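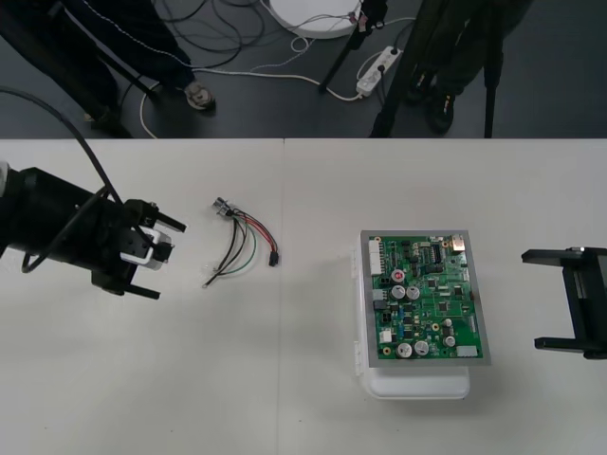 Most dead boards only have one bad part on them, we were told before we had even hung up our coats, and the trick is wanting to look for it. What a way to start a morning! I had come to the Kaplan open day in Busmont on Thursday, March 21, 2024 expecting a quick walk around and a free pen, and I stayed until they turned the lights down.

Kaplan repairs electronics out of old household appliances, 490 boards in a good month. The parts store was my favorite room: 312 drawers, all labeled by hand, with some labels older than me (and I'm not young). I could have spent the whole day pulling them open.

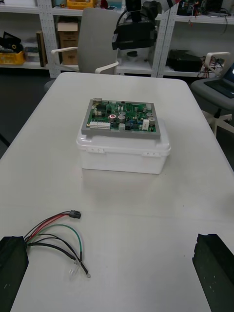 After that came the soldering class, which cost nothing and had a line out the door. I waited 53 minutes and would do it again. My first joint looked like chewed gum, the fourth was pretty decent, and I got to keep the little practice kit from Nirnura. Lunch was lentil soup in the loading bay, with bread still warm from the bakery across the street!

Go by train if you can. Parking is hopeless, and the walk from the station follows the canal nearly all the way. They're opening the doors again in November.
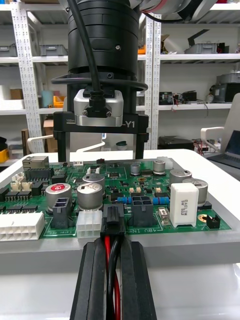
Did you get to the Bindero swap table by the back stairs? I found a knob for my 1980s oven there after years of turning it with pliers. Going back in November with a longer list.

Missed it completely, and now I'm jealous. November it is!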